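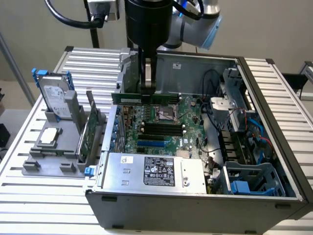
RAM module in the gripper over the memory slots, desktop case on its side.

Is the Pruver assembly kit worth it for a small PC refurbishing shop?

Posted by Brevville Bench

We take in used office desktops, strip them, test the parts and build them back up. Most are towers of the same few models. I'm looking at the Pruver kit, which comes as the gripper fingers, the gray parts tray and a set of taught routines for memory, expansion cards, hard drives and the CPU. We already have an arm and a slatted aluminum table, so I would only be buying the kit and the yearly support plan.

The sales page says it handles "all common desktop boards." Before I ask for a quote I'd like to hear from people who run one. How long did setup take, which parts does it handle well, and which do you still do by hand? We do 32 towers in a normal week.

Sabina Murín

I've had the kit on one table since September. Setup was slower than the manual says. Mounting the fingers and bolting down the tray took a morning. Teaching the positions for our first case took several days, mostly because the case has to sit in the same spot every time. Buy or make a corner stop for it before you start.

By part, this is how it went for us:

Memory is the best routine in the kit. I logged 100 insertions after the first week of adjusting and 29 of them needed a second push from me. We then lowered the approach speed and taught the slot angle again, and it got a lot better. Open the slot latches by hand first.
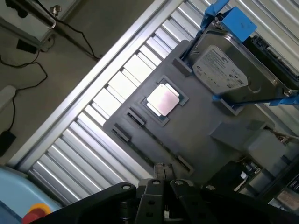

The CPU is where I would be careful. The routine will pick the chip out of its pocket in the tray and set it down, but it does not work the socket lever, and it has no way to tell you a pin is bent. I check every socket with a magnifier before I let it run. For boards that are worth anything I still place the chip myself – it takes me a few seconds.

Hard drives are fine as long as they have their plastic rails on. Bare drives slipped in the fingers until I cut the speed.

Expansion cards are somewhere in between. Low cards go in well. Anything with a cable near it needs the cable tied back, and the kit does nothing with cables at all, so power and data leads are still your job.

Support answered my emails within a day or two. Replacement finger pads cost more than I expected, so ask for the price of those in your quote.

At 32 a week with only a few models I think you could make it pay, but count the teaching time for every new case as real hours.

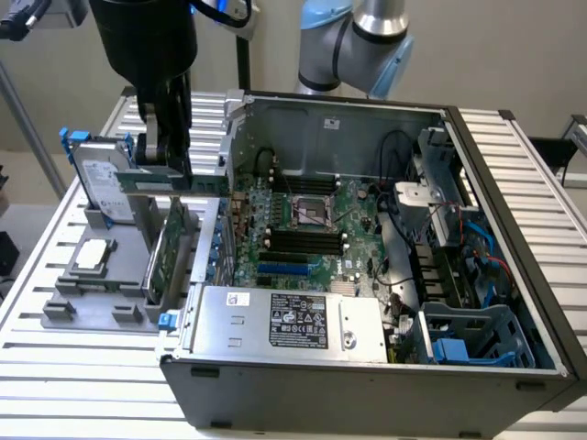 Wanigasekara disagrees with the part about making it pay. We returned ours. Our towers come in from everywhere and we were teaching a new case all the time, 413 positions saved by the end and half of them no use to us again. If you really do get the same models then maybe. Also check that the routines cover your arm, the list on the site was out of date when I ordered.

Gulterlow

no experience with this one but ask if they rent it by the month first, some of these companies do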